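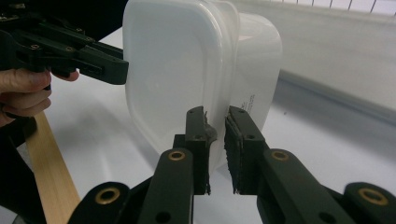
Two translucent food storage containers, one partly nested behind the other.

A food storage container is a lidded box for keeping cooked or raw food in a refrigerator, freezer or cupboard. Most household types are made of plastic or glass. Plastic ones are lighter and are often left translucent, so that the contents can be recognised without opening them.

Rectangular containers with rounded corners waste less shelf space than round ones and are easier to wipe out. Many have walls that taper towards the base, which allows empty boxes of the same size to be nested. Lids are normally stored separately, stood on edge or stacked flat.
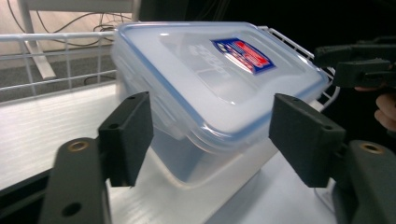
Snap-on lids have flaps that fold down over the rim, usually with a sealing band around the perimeter. The band may be coloured, and in some designs it can be pulled out for washing. Paper labels are best soaked off before first use.

Containers are commonly sold in sets of four or five. Cooked leftovers should be cooled before the lid is closed, and a gap left at the top of any box meant for the freezer, as liquids expand when frozen.

See also: Lunch box; Freezer bag; Preserving jar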